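Chapter 7
Chores

7.1 What counts as doing a chore?

On a Friday in October, Vija Koppel asked the students in her automation course at Starness to write down every household job they had done since waking up. Most of the lists were short. Made coffee. Fed the cat. Wiped the counter. She then asked them to take one line and break it into steps that a machine could follow. The student who had picked "wiped the counter" filled a page and a half and had still not rinsed the cloth.

The exercise shows where the difficulty lies. People describe chores by their result, and the many small decisions on the way to that result go unmentioned. How hard should the cloth be pressed? Is that mark a stain or part of the surface? Where does a chair go while the floor is being swept? A machine needs an answer to each of these, either from its programmer or from its own sensors.

Shop-floor work has been automated for decades, but mostly in places that were arranged to suit the machine. Parts arrive in the same position each time, the light does not change, and people stay behind a fence. A home or a small workshop offers none of this. Furniture is moved. Doors are left half open.

Work on humanoid robots starts from the idea that rooms, tools and furniture are already shaped for human bodies. A machine with two arms, two legs and hands should, in principle, be able to use them as they are. Reaching a desk is a modest example. The robot has to stand close enough to the edge to use its hand without bumping the top or losing its balance. 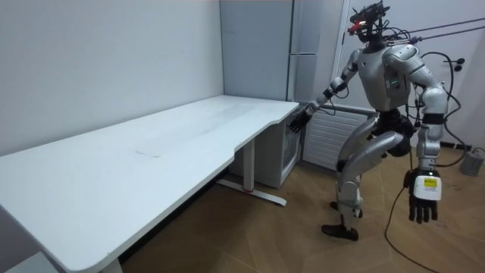

Figure 7.1 A humanoid robot beside a white desk, one arm raised toward the near corner of the top.

Clearing and wiping a desk like the one in Figure 7.1 involves at least three separate problems. The first is perception: the robot must find the edge of the top, including the part that curves inward. The second is contact. A hand that presses too lightly cleans nothing, and one that presses too hard may shift the desk or push the robot backward. The third is reach, which on a long surface means taking a step and starting again from a slightly different position.

7.2 Success rates and what they hide

Suppose a robot at the Bomano workshop is given 735 attempts at wiping a table and completes 490 of them. That is a success rate of two in three. For a research group this may be a good result. For the owner of a café it means that a third of the tables still need a person.

The figure also leaves out the kind of failure. Missing a corner is cheap. Knocking over a glass costs more, and falling down costs more again – the robot may be damaged, and so may whatever it lands on. Rasmus Lepik's method, used throughout this chapter, sorts failures by who has to step in and for how long.

Before reading on, choose one chore you did today. Write down its steps, and mark each step where you had to look, feel or change your mind. Keep the list, as it will be needed in Section 7.4.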